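Kitchen Table Guides > Travel and Outings > How to Pack a Day Bag You Can Live Out Of

How to Pack a Day Bag You Can Live Out Of
By Consuelo Pacheco

My mother carried a purse the size of a bread box and could never find her keys in it. I swore I would be different, and for a good many years I was exactly the same, only with a backpack. Then one February I spent a long, drizzly afternoon at the Espinoza bus station with a dead phone, a charger I was sure I had packed, and a granola bar that had come open and gotten into everything. I found the charger when I got home. It was inside a hat.

So this is how I pack now. It takes me ten minutes the night before, and I can put my hand on anything in the bag without looking, which matters more than you'd think when you are standing in a crowded aisle and the person behind you is sighing.

Start with an empty bag

I mean truly empty. Turn it upside down over the kitchen sink or out on the porch and give it a good shake, then run your fingers along the bottom seams, where the crumbs and the old receipts like to settle. Check the little pocket you forgot about. (There is always one. Mine had a button in it from a coat I gave away.) Wipe the inside with a damp cloth and let it hang open for a while before you put anything back.

If your bag is new, wear it around the house first and set the straps before you load it. Then load it and set them again, because the weight changes how it sits. The bottom of the bag should rest a little above your hips, and you shouldn't have to lean forward to feel balanced.

Lay everything out flat

Clear a good stretch of floor or a bed and put out every single thing you think you want to bring. Don't sort yet, just get it all where you can see it. I used to skip this step and pack straight from the drawers, walking back and forth with one thing at a time, and that is how I ended up with two umbrellas at my cousin's graduation.

Once it's all out, stand back and picture your day from the front door onward. What will you reach for on the bus? What will you want at lunch? What's only there in case something goes wrong? Slide your things into loose groups as you go. Anything that doesn't belong to some part of the day can go back where it came from, and you'll feel a small pang about it, and then you'll forget you ever owned it.

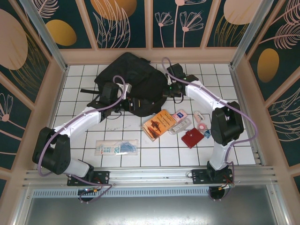

Books are my own weakness. I will talk myself into one for the ride out, one for the ride home and one in case the first two turn out to be dull, and I have never finished even the first. Pick one, and make it a paperback if you can. Slip it into a zip bag if there's any chance of rain or a leaky bottle.

Heavy things go against your back

This is the one rule I'd ask you to keep even if you ignore the rest of me. Your water, your lunch if it's a big one, a tablet or a thick book — all of that should sit close to your spine and somewhere around the middle of the bag. When the weight hangs out at the far side it pulls you backward, and by three in the afternoon your shoulders will be telling you all about it.

Soft things go at the bottom and fill the gaps. I roll a light sweater and lay it across the base, then tuck socks or a scarf into the corners so nothing slides. Light things that you'll want early go on top.

Use small pouches, but not too many

I got carried away with pouches for a time. I had a pouch for pens. I had a pouch for other pouches. These days I use 3 and I'm happy with them:

- One for wires, a charger and earphones
- One for bandages, pain tablets, tissues and lip balm
- One for anything that can leak

You don't need to buy anything fancy. My leaky-things pouch is an old Gomideo pencil case, and it has outlived two backpacks. Different colors help a great deal, and so does giving each one the same spot every time.

Keys, wallet and phone

Give these a pocket of their own and never put anything else in it, not even for a minute. I tie a short ribbon to my key ring and clip the other end inside the pocket. My wallet goes on the side that touches my back, and I keep 30 dollars in small bills folded up somewhere else entirely, for days when the card machine at the Flellard market is in one of its moods.

Try it on and walk

Zip up, put it on and walk down the hall and back. Go up the stairs if you have them. Listen for rattling, and feel for anything poking you. If something digs in, turn it around or wrap it in the sweater. If the whole thing feels heavy now, it will feel a lot heavier on the hill up to Cututau, so go back and take one more thing out.

When you get home

Empty it the same evening! I know you're tired. Rinse the bottle, throw out the wrappers, put the chargers back in their pouch and leave the bag open overnight. In the morning it'll be ready for the next trip, and there won't be half a banana waiting for you in the side pocket.

Contact | Copyright Kitchen Table Guides | Back to top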